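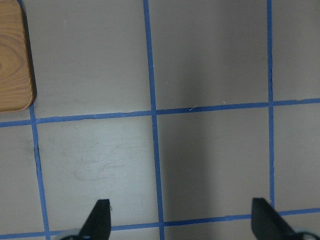

Planemura tape-grid cell

The Planemura tape-grid cell is a small tabletop robot cell built at the Gramelville workshop of Sasteck. It has one arm with a two-finger gripper, working over a flat, pale grey surface marked into squares with blue masking tape. Its builders describe the cell as one that can be set up and put back in service without measuring tools. That description has been disputed, mainly by people who have had to look after it.

Layout

The tape serves as the position reference. Strips run in both directions across the surface, and parts such as wooden blocks are placed by square. A wrist camera looks down past the black fingertips, so the operator can compare the fingers with the nearest strip during setup.

Masking tape is cheap and easy to replace, but it is a poor ruler. The strips in the cell are slightly uneven along their edges and are not perfectly square to the camera view. Sasteck's setup notes call the grid "self-aligning," a term they never define. In practice the squares tell an operator which part of the table a block is on, and little more.

Setup

The arm is homed first, with the table clear of parts. The operator then opens the gripper, lowers it to a fixed height above the surface, and moves it until a chosen strip lies between the two fingers. This position is saved as the reference. A second reference is taken at another crossing, and the control program, Qian, works out the remaining squares from the pair.

The method assumes that the squares are all the same size. Špela Georgiev, who wrote the first maintenance sheet for the cell, objected to this and asked for a taught position in every square. Her version takes longer and was left out of the published sheet, though it is still the one used after the tape has been replaced.

Lighting

Shadows are the most common cause of a repeated setup. A broad, soft shadow can lie over several squares and turn the grey surface brownish next to a strip, while a neighboring square stays bright. Qian has a brightness correction for this. The notes say it "handles normal room conditions," but give no test results. Most operators move the lamp.

Care and repair

The surface is wiped before each run to remove fibers and specks. Scuff marks do not wipe off and are left alone unless the camera mistakes them for a part. Lifted tape is replaced as a full strip, never patched, and both references are then taken again.

Fingertips are listed for replacement every 1,320 cycles. Ilango Thampi, who kept the repair log through October, argued that the figure had no basis in wear. His log shows one pair changed at 600 cycles and another still gripping well past 1,000 under the same program. The interval has not been revised.

See also

Gripper alignment
Wrist-mounted camera
Fiducial marker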